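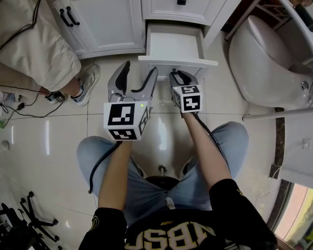
Bottom drawer open, and nothing in it yet!

Home About Bathrooms Older posts

So the white cabinet is finally getting a sort-out. I've given the lower drawer to spare flannels and loo roll (it holds more than you'd think), and the top one is for toothpaste and all those half-used tubes I can't bear to bin. We binned 11 anyway.

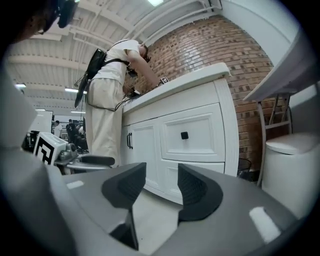

I do love a thick white worktop with a rounded front, so only the soap is staying out on it. Cotton buds can go behind the door. Next up, towels!

2 comments

Nandside: Do you line your drawers?

Chacko: Black handles on white, lovely.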